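Kitting Corner: How the Two-Armed Bench Is Settling In
From the Mevthorpe floor, May 2020

If you have walked past the kitting area lately you will have seen the white table and the pair of black arms, and if you are anything like me you will have stood there longer than you meant to. I promised last time that I would write something proper about it, and then the Nadport order came in and I wrote nothing at all, so please take this as my apology and my report together.

For those of you in the front office who have never had to do it, kitting is the job of getting all the parts for one valve control unit into one tray so that the assembler down the line doesn't have to get up and look for anything. A solenoid, a round board, a sensor harness, a power cable. It sounds like nothing. On a good day Fidelina Cuervo and Amparo Ticona would put together 200 kits between them, and on a good day they would also go home with sore wrists, and Amparo kept a heat pack in the break room microwave so often that we all stopped asking whose it was.

The new bench is meant to take over the plain picking. Parts wait in yellow trays on both sides, the kit gets laid out on the white sheet in the steel tray in the middle, and the two arms share the reaching, one from the left and one from the right. Gemechu Alemayehu spent most of the winter working out which part ought to live where, and I can tell you he moved those yellow trays more times than I have moved my living room furniture.

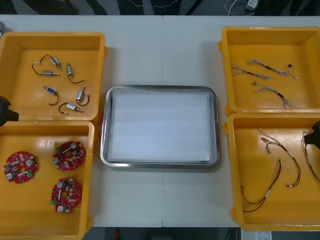 Solenoids and red boards on the left, harnesses and cables on the right.

Now, what has changed for the people? Quite a lot, and some of it we didn't see coming. Fidelina no longer picks at all on the day shift. She runs the bench, which means she loads the yellow trays, checks what comes off, and steps in when something gets stuck. She told me over coffee that she was more tired the first month than she had ever been from picking, only in the head this time, from watching so closely. It has eased since then. She has a stool now (a good one, with a back!) and she has learned to let the arms be slow without leaning in to help.

Amparo went the other way and asked to train for final test, where she has been since November, and she likes it very much. Her wrists are better. I was going to leave that out as it is her own business, but she said to put it in, and to put in that she still gets called back over when the cables give trouble.

And the cables do give trouble! The solenoids come with a short black lead that curls whichever way it pleases, and the boards have all those little parts standing up on them, so both need some care in how they are gripped. But the long wires are the real headache. You pick up one end and the other end has its own ideas. We had a long talk about this at the April floor meeting and the upshot was that the harnesses are to be laid in the tray by hand, spread apart, and never dropped in as a bunch. It takes a bit longer to load. Please do it anyway, and if you are covering for Fidelina over lunch, please ask her to show you first. 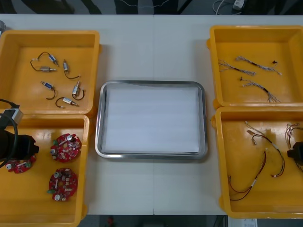 The left arm reaching in over the board tray.

As for how it is going in numbers, since several of you have asked: we set ourselves a trial of 700 kits, and of the 700 there were 183 where a person had to step in at some point, nearly always over a harness. Some people heard that figure and thought it was dreadful and some thought it was marvelous, and I suppose it depends on what you were expecting. Gemechu expected worse. No one's hours have been cut on account of the bench, and management has put in writing that none will be while the trial goes on. The letter is pinned up by the time clock, next to the Dafis training sheet, and I would encourage everybody to read it for themselves instead of getting it from me.

The part I find I watch most is the grip on the black sleeve, where all the wires come together. Held there, a harness has one firm spot and the rest can trail along behind. Fidelina says this is just how she always picked them up herself, and she showed Gemechu with her own finger and thumb before he set it up that way.

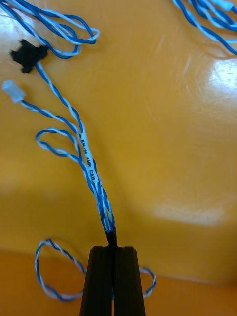 Birsen Saraç wrote in to ask whether the night shift will get a say before a second bench is ordered, as "we have been kitting the Jirnus units by hand all this time and we know which harnesses tangle." It's a very fair question, and the answer is yes. There will be a night shift session in the break room before anything is signed, with Gemechu there and sandwiches provided, and Nidia Mamani is keeping the list of harness types that cause the most bother. If you have one to add, write it on the sheet taped to her locker, with the part number if you know it.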